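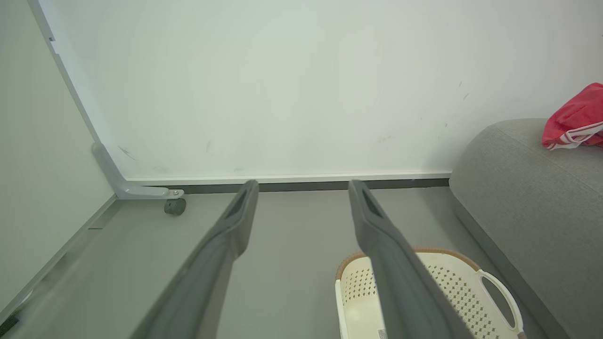 Comment on enlève les petites traces grises sur un mur blanc sans devoir tout repeindre ?

Avec une éponge douce à peine humide et une goutte de savon noir, en tamponnant de bas en haut, puis un chiffon sec. La gomme magique seulement en dernier recours, parce qu'elle lustre les peintures mates et qu'après on ne voit plus que ça.

Je me lance dans un petit fil là-dessus, vu que j'ai passé ma matinée à genoux au ras des plinthes et que j'ai des choses à dire !

1/ Les marques d'un mur blanc, chez moi, c'est toujours au même endroit : dans le bas, et à côté du canapé. On pousse le canapé, on le tire, on le repousse, et hop, une virgule grise de plus.

2/ Avant de frotter quoi que ce soit, passez un doigt dessus. Si ça part en poussière, un chiffon microfibre suffit. Si ça accroche un peu, c'est du caoutchouc ou de la semelle, et là il faut l'éponge. (Si c'est creux, désolée, c'est enduit et pinceau.)

3/ Niall Gunn m'avait juré que le bicarbonate en pâte faisait des miracles. Alors oui, la trace est partie. La peinture aussi, sur une surface grande comme une pièce de deux euros. Merci Niall.

4/ Le truc qui marche vraiment bien pour les traces de semelle : une gomme blanche d'écolier. La bleue et rose, non, elle laisse du rose. Je l'ai appris en décembre et j'ai encore un nuage rose derrière la porte.

5/ Les plinthes maintenant. Une plinthe blanche toute fine, c'est joli mais ça prend la poussière sur le dessus. Moi je fais un passage au pinceau sec, un vieux pinceau plat, toute la longueur d'un coup, et seulement ensuite l'aspirateur. Dans l'autre ordre on aspire deux fois, testé pour vous.

6/ Pour les meubles à roulettes (tableau blanc, paravent, desserte, tout ce qui roule) : retournez-les ou couchez-les une fois par an et regardez les roues. Cheveux, fils, bouts de scotch... J'enlève tout ça à la pince à épiler devant une série, c'est dégoûtant et très satisfaisant.

7/ Et tant que vous y êtes, un petit tour de tournevis sur les vis du pied. Sur mon tableau, il y en avait une qui ne tenait plus que par politesse.

8/ On m'a demandé en réponse si le sol gris était moins salissant. Pour la poussière, oui, je trouve. Pour les gouttes de café séchées, pas du tout, on les voit à contre-jour dès 8 h du matin.

9/ Finlay Kerr me souffle de coller des patins en feutre derrière le canapé, côté mur. Bonne idée, j'en ai trouvé un paquet chez Komport, je vous dirai si ça tient. Les derniers s'étaient décollés au premier coup d'aspirateur.

10/ Bon, il me reste tout le côté fenêtre et je n'ai plus de savon noir. Si vous avez une astuce pour les retouches qui ne font pas d'auréole, je prends !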